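From: Blandine Le Goff
To: Small Lodgings Technical list
Date: Sunday, August 7, 2022
Subject: Re: Key card failures after encoder change

Ridwan Sutanto wrote:

> We changed the encoder at Katunstead in March and since then guests
> come back to the desk with cards that worked on arrival and stopped
> overnight. Locks are the older Nemer mortice units, 40 doors. Cards
> are magnetic stripe, bought in boxes of 700 from Lecomte. The night
> staff blame mobile phones. I am not convinced, as guests had phones
> last year too. Before I ask the owner to pay for new locks, has
> anyone on the list seen this pattern? Also, how do others store
> blanks and cut cards at the desk? Ours are in a drawer.

Ridwan,

Yes, we had the same thing at Drulton and it took most of a winter to sort out. There were two separate faults, which is why it took so long. Replies to your points below, in the order I would check them.

1. Coercivity

Look at the box label before anything else. Stripes are sold as low coercivity (usually brown) or high coercivity (usually black). A low coercivity stripe is easily upset by a handbag clasp or a phone case with a magnet in the flap. A high coercivity stripe mostly survives both, but it needs an encoder that can drive it hard enough.

If your old encoder was set for one type and the new one came set for the other, you will get exactly what you describe. A high coercivity card written at low power carries a weak signal. A clean reader at the desk accepts it. A door reader with several years of dirt on the head may accept it at first and refuse it the next morning.

Our encoder had the setting on the second page of the maintenance menu, under a heading that had nothing to do with power. I do not know your model. Ask the installer for the value as found, in writing.

2. Clock drift

The Nemer units of that age keep their own time. When the battery is low the clock runs slow, then the lock and the encoder disagree over when a stay begins and ends. A card can be perfectly sound and still be refused. Read the time from every lock with the handheld and write it down beside the door number. We found 67 minutes of error on one ground floor door, which had been reported as a faulty card on most weekends.

Change the batteries in the whole corridor at once, then set the clocks. If you set the clocks first you will have to do it again.

3. Dirty heads

Use the proper cleaning card with alcohol, two passes per lock, and let it dry before testing. Doors facing the car park need it more often than the others. I have no figures for this, only the state of the cleaning cards afterwards.

4. Storage at the desk

I would move everything out of the drawer. Ours had a magnetic catch, and the stack nearest the catch failed more than the rest. We now keep the cards upright in a wooden rack, with the slots in door order.
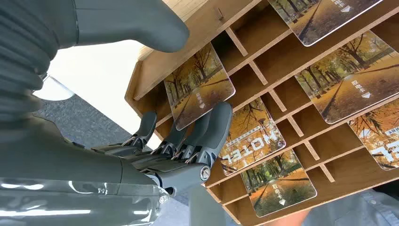
Card rack, light brown wood.

Wood has no effect on the stripe either way. The benefit is that the cards do not rub face to face, and the slots show which rooms are still to be handed out. Keep the rack away from the card payment terminal and from any loudspeaker. Do not store cut cards for more than a day. If a booking moves, wipe the card and cut it again.

One disagreement with the advice in the list archive, which says to keep blanks in the safe. A blank opens nothing. It is the encoder login that needs protecting, and most desks I have visited leave it signed in all night.

5. Static

This one I include with less confidence. Two of our desk failures were the encoder freezing halfway through a write, always in dry weather with the heating on. The reception carpet is synthetic and the encoder was not earthed through its own supply. We fitted an earthed supply and the freezing stopped, though the firmware was updated in the same week, so I cannot say which of the two cured it. If your desk staff get a shock from the filing cabinet, it is worth trying. 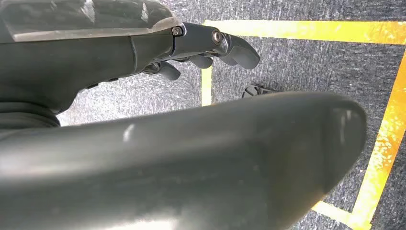
What to record before you spend money

For each failed card, note the door, the time it was cut, the time it was refused, and whether the same card reads at the desk afterwards. Keep the card. Do not let the night staff re-cut it, however long the queue.

If it reads at the desk and the door refuses it, suspect the clock or the head. If it does not read at the desk, suspect the write level or the card stock. If the failures follow one member of staff, watch how they swipe – a slow swipe through the encoder gives uneven writing on some models.

Two weeks of that should be enough to tell you whether the locks are to blame. My guess is that they are not, and that the encoder setting accounts for most of it.

I have the lock log we used as a spreadsheet and can send it off list. The column for battery date is blank in the older rows.

Blandine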